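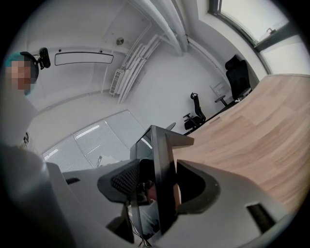 2022-08-28. So the Kondero kit has been with us for a bit now and I've promised myself I'll write down what I think of it before I have to fill in the proper form, which wants marks out of ten for things like "ease of adoption" and gives you a box the size of a stamp for anything you'd want to say. I've been having the most fun I've had at work in ages, I'll put that down first. We've been doing our practice goes in the upstairs office, where there's a nice big desk and plenty of daylight from the window so we needn't bother with the ceiling light, and Slavica came up in her white coat and teal cap looking far more like a person who ought to be in charge of a gripper than I did. I like the fingers. They're big, smooth, grey things with black dotted rubbery pads on the inside, and for the first hour I kept opening and closing them at the stapler like a child with salad tongs.

I should write down how it's meant to work, for when I've forgotten. You hold the gripper by its handle and do the job yourself, over and over, and the camera on it records what you did. Then you send the lot off to Prerer, and they turn it into something an arm can follow (that part is called Moon, a name I keep saying in a silly voice), and then the arm turns up and has a go at the job on its own. That's the bit we haven't got to. What we have at Morwood is the holding part, the charger, a very good case with foam in it, and a login.

The job we picked is putting the sample tubs into the postal trays. It's dull and it hurts your wrists and everyone's had a moan about it, me included. Woo-jin Kwon came over from Prerer to get us started and he was lovely about it, didn't laugh when I squeezed the first tub so hard the lid pinged off and went under the radiator. He said to slow down and pretend I was handing it to somebody's gran. I've been thinking of it that way ever since and it does help!

What nobody in the sales chat mentioned is how tired your arm gets. It isn't heavy when you pick it up. You think, oh, this is fine. Then you've been at it for most of a morning and you go to lift a mug of tea and your hand does a little wobble. Slavica is better than me at this because she swaps sides, and I'm hopeless with my left, so I just get slower and crosser. I asked Woo-jin about a strap or some kind of rest and he wrote it down, and I believe he really did write it down because I saw the notebook, but I'm not holding my breath.

The cables are my other grumble. Thin dark ones, and they dangle, and I've a horror of catching one on something and dragging the whole business off the desk. So far I've only caught my sleeve. Note to self, short sleeves, or push them up properly.

Money. The hire is £262 a month for the gripper and the login, and the deposit is £3000, which made me swallow a bit when I saw it typed out. You get the deposit back if it all goes home in its foam. Then the Moon part is extra once you're past the trial, and I still can't get a straight price for it, I've asked twice. Woo-jin says it depends on the job. Well, yes, but I've told you the job, it's tubs! If they want people like us to buy this they'll have to put a number on the page. I've got quite heated about that in the stamp-sized box.

They want up to 100 good goes from us before they'll start on the arm side. A good go means you start with nothing in the fingers, pick up, place, let go cleanly and bring the gripper back out of the way without knocking anything. You'd be amazed how often I do the first four beautifully and then swipe the tray on my way out because I'm so pleased with myself. The app gives you a green tick or an orange one. I've had a lot of orange. Slavica got a whole run of green after lunch and was unbearable, in a nice way, she did a sort of bow.

The app is better than I expected, I'll say that. You can watch your goes back, and the lens sees such a wide slice of the room that the walls all bend, like looking into the back of a spoon. I sat there watching myself fumble a tub with the chairs curving up on one side and the pipe swooping across the ceiling, and had to go and get some air. You get used to it. Woo-jin says the wide view is how the arm will know where it's got to, and I nodded. I think I do more or less understand it. If I explain it out loud to anyone it falls to bits halfway.

Things I'd want to change, so I don't forget them tomorrow. The handle needs to be thinner or come in two sizes, my hands are small and Slavica's aren't much bigger. The beep when it starts recording is the same beep as when it stops, so twice I did the whole thing very carefully with nothing recording at all. (Twice that I know of.) The instructions are fine up to the page on uploading and then they go to pieces, there's one step that tells you to press a button that's plainly been moved since. I found it in the end under the three little lines. And please could somebody make the case lid stay open by itself.

Things I'd leave well alone: the pads, which grip even the shiny lids once you've learnt not to crush them. The case. The way you can just pick it up and start, no laptop wizardry, no waiting for a man. I showed my sister a bit of it over the phone and she said it looked like something for getting light bulbs down, and to be fair I'd buy one for that.

I did have a small wobble about what it's for, in the car going home. Whether I'm standing there teaching a machine to do a bit of my own job, tub by tub. I said so to Slavica and she said if it wants the tubs it can have the tubs, she'd like to get back to the mixing, where she's meant to be and hardly ever is. I felt better after that, mostly. I do think somebody higher up ought to say it to us in so many words, though, and I've asked if we can have that chat before anything's signed. No reply yet, but it's August and half of them are on a beach.

We've got seven days left on the trial. If the uploads go through all right Woo-jin will bring the arm over and we'll see it have a go at the real trays downstairs, and I've already told him I'm not standing next to it the first time. I'm putting the kit down as a yes if the price comes back sensible and a maybe if it doesn't. Slavica's a yes whatever.

Must take the wrist support in with me, it's on the stairs. And ring about the uploads first thing, two of today's are still sitting there going round and round.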